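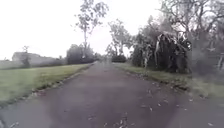

From: Marcelino Esteban
To: Manzano Greenway maintenance list
Date: 2 August 2025
Subject: Re: Sealcoat or crack fill on the Clirnance section

On the Clirnance section, the Paslow office wrote:

> We have money this year for one treatment between the Clirnance
> trailhead and the creek culvert. The contractor recommends a full
> sealcoat. It would cover everything, hide the old patches and give
> us a uniform surface. Crack filling alone would cost less but would
> look worse. Is there any technical reason to prefer one over the
> other? Also, does the leaf litter matter, or is that only a
> housekeeping item?

Yes to the first question, with some conditions.

Sealcoat is a surface film. It slows oxidation of the binder and keeps fuel and oil off it, and neither is much of a problem on a path with no motor traffic. It does not bridge a working crack. Any crack that opens and closes with the seasons will come back through the film within a winter or two. If the money covers one treatment, I would put it into the cracks.

The inspection in March covered 800 feet from the trailhead. Most of the cracks I logged were transverse, full width, and between 1/8 and 1/2 inch open. Those are good candidates for hot-pour rubberized sealant. Blow them out with compressed air, dry them, fill flush, and squeegee the excess. An overband thicker than 1/8 inch will be felt by skaters and narrow wheels.

The longitudinal crack near the culvert is a different matter. It runs for 165 feet, parallel to the edge, and the outer side has settled. That is loss of shoulder support. Filling it will keep water out for a season, but the shoulder needs to be rebuilt with compacted aggregate first, or the edge will keep moving. Please get that priced as a separate line.

On the leaf litter: asphalt often carries fallen leaves and twigs in a band where it meets the grass. A band like that holds moisture against the joint and builds up soil over time. Once the soil sits higher than the pavement, sheet flow can't leave the path and runs along the edge, which is where we have the settlement. So it counts as drainage work. Blow the edges clear twice in the fall and once in spring, and cut the sod back wherever it stands above the asphalt.

Two items for the bid form:

The Grarkard quote lists "crack sealer" with no specification. Ask for the material data sheet and the pour temperature. Cold-pour from a jug is not equivalent and should not be priced as if it were.

The same quote gives 640 linear feet of crack and then bills for 1,000. If the difference is a minimum charge, it should say so.

I can mark the cracks with paint before the work starts if someone sends me the date.

Marcelino Esteban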